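Culard Cell 2: Maintenance and Setup Report, October
Prepared for the Tuniditz equipment fund

Status

The two-arm cell was returned to service after the planned overhaul. Both bases were removed from the aluminum rail, the mounting plates were cleaned, and all plate bolts were replaced and torqued to the Lương assembly sheet. Running time since restart stands at 214 hours. Two stops were logged in that period, both on the left arm.

Cabling

The first stop was traced to the wrist cable on the left arm, which pulled tight when the forearm reached toward the back wall. The conduit was re-routed with more slack at the elbow and tied along the forearm with white cable ties. The right arm keeps its original routing for now. Tie spacing is recorded in the cell log.
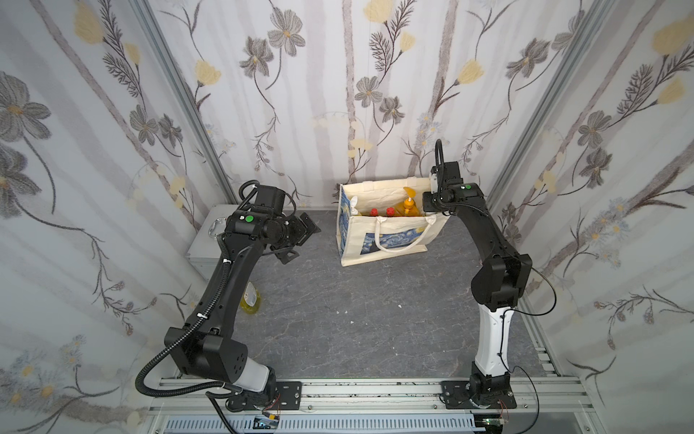 Éabha Foley asked whether the slack at the elbow could catch on the rail during a full base rotation, and wanted a limit set in software before the next long run. The limit was entered the same afternoon. Base rotation on the left arm now stops 21 degrees short of the previous value, which does not affect any of the bottle or bag tasks.

Grippers

The second stop was a finger position error. The left gripper was opened, cleaned and re-zeroed. Finger alignment was then checked on both arms using the plastic bottles already in the task set, gripped at the body between the fingers.

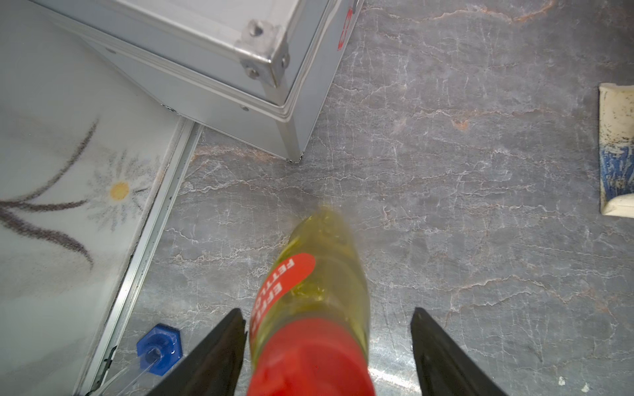 Closing force was left at the factory setting on both sides. A total of 482 grip cycles were run after re-zeroing, with no repeat of the error. The wrist cameras were recalibrated at the end of the same session and the new values saved to the cell controller.

Costs and next period

Parts spending was 796 dollars, mostly conduit and one spare wrist cable from Rurnside. The spare is on the shelf. Work for the next period covers re-routing the right arm to match the left and replacing the bolts on the rail end brackets.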